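Weststead shared floor, November meeting notes

I'm writing these up again, so forgive the rambling (Cornel Toma chaired, I typed, and the coffee was gone by 10). Last month's notes were fine with everyone once I fixed the spelling of Momholm.

First up was coats! They're still landing on every seat we own now that it's gotten cold. We talked for ages about hooks versus a stand, and the stand won, mostly thanks to Cornel, who really likes it. It stays out on the open floor for now, and we'll pick a permanent corner next time.
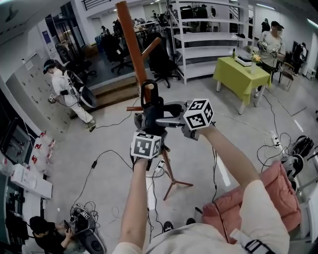

The wooden coat stand, in the middle of the concrete floor.

Next, money. We have 3,293 left for the year, and I asked for 300 of it for a second stand and a boot tray. Agreed, five in favor and one person who'd still like hooks. I'll get a price from Dullis and one from Kozan and bring both along.

Water jugs: please keep them along the wall, same with the white boxes. Cornel is going to ask whether the boxes can be flattened or if somebody still needs them.

Next meeting is in the same spot, and I've asked for cookies.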